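Projects > Flurby > Data > drawer-tabletop

# Flurby drawer-tabletop set

Sun 14 August – Rattana Rattanakul

Simulated episodes for training and testing two-arm policies on a small drawer cabinet. The set goes with the Flurby control stack, but the files can be read without it. If you only want to replay episodes, skip to "Loading".

## Contents

- 241 episodes, all rendered in the Pluster simulator
- 7 counter layouts
- 3 language instructions per task, worded differently
- 2 held-out layouts, used only for scoring

Each episode is a folder with a video, a state log and a `meta.json`. The state log holds joint positions, end-effector poses, the commanded action and the drawer joint value. Object poses are stored in a separate file, `truth.npz`, so that nobody feeds them to a policy by accident.

## Actions

Actions are absolute joint targets. The left and right end effectors are different, and so are their action vectors: the left one closes with a single value, the right one takes a value per finger joint. Do not mirror episodes left to right as augmentation. We tried it in March and the resulting policy was useless.

Targets are logged before the safety clamp. To get the clamped values, run `tools/clamp_actions.py` on the folder.

## Loading

```
pip install -e .
python -m flurby.replay --episode <path> --speed 1.0
```

The loader returns video and state on the same clock. Video is padded to a square with black bands at the top and bottom. Pass `--strip-bands` to remove them. The perception model from Saxena expects them stripped, the planner's debug view does not care.

## Instructions and labels

Hagos Dinsa wrote the instruction text and checked the success labels by hand. An episode counts as a success if the target object ends inside the drawer volume and the drawer joint is below the closed threshold. Episodes that stop with the drawer ajar are labeled `partial` – the default loader treats these as failures. Use `--keep-partial` if you want them separately.

## Sample view

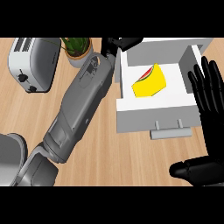 *Counter layout with the drawer open and the yellow object inside; gripper on the left arm, hand on the right.*

## Known problems

- The forearm can hide a good part of the counter from this camera. Masks are computed from the visible pixels only, so they shrink when an arm passes over an object.
- Contact between the fingers and the cabinet wall is noisy. Filter the force channel before using it for anything.
- Reflections on metal surfaces confuse the depth estimator. Rendered depth is fine.
- The planner in Prenska treats the drawer as fixed once it is open. Replanning after a bump needs the patch in `patches/drawer_joint.diff`.

## Changes

Instruction text was cleaned up and the drawer joint offset fixed. Checkpoints trained on the earlier files will still load, but their scores should not be compared with new ones.

Contact: open an issue in the Flurby tracker | © Flurby maintainers | Back to top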